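Ketwood Common Room refresh — progress report
To: Hanne Kemppainen, Mangubat Fund
From: Cherry Mae Lagman
1/5/22

Hi Hanne! Quick catch-up on where your money has gone since December, and I'm happy to say the room is starting to feel like somewhere people want to sit down.

The painting is finished (two coats on the long wall, three by the door where the old orange kept coming through) and the new lamps are up. We've spent $2,100 so far, and $538 of that was lighting, a bit over what I'd put in the plan. I made it back on the chairs, which came secondhand from Mustberg and only needed new feet.

The table is my favorite part. It's round, dark brown and very shiny — so shiny that every mug ring shows, so I've been putting coasters out and nagging everybody to use them. The red one has become the popular choice. People leave their drinks and bits and pieces on it all day, and I've decided to be pleased about that!

Still to do: the shelf for cups, a proper spot for cold drinks, and the rug. Rasora quoted us for the rug but delivery is slow, so I've asked for 23 days' grace on that line of the budget. Could you let me know if that's okay with you? I'd also like to move $100 from curtains to the shelf, as the blinds we have cleaned up nicely.

I'll send the receipts separately once the shelf is paid for. Come by for a drink whenever you're near Ketwood.

Cherry Mae
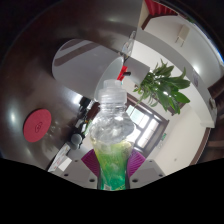

Bottle of green liquid at the new table, red coaster to the left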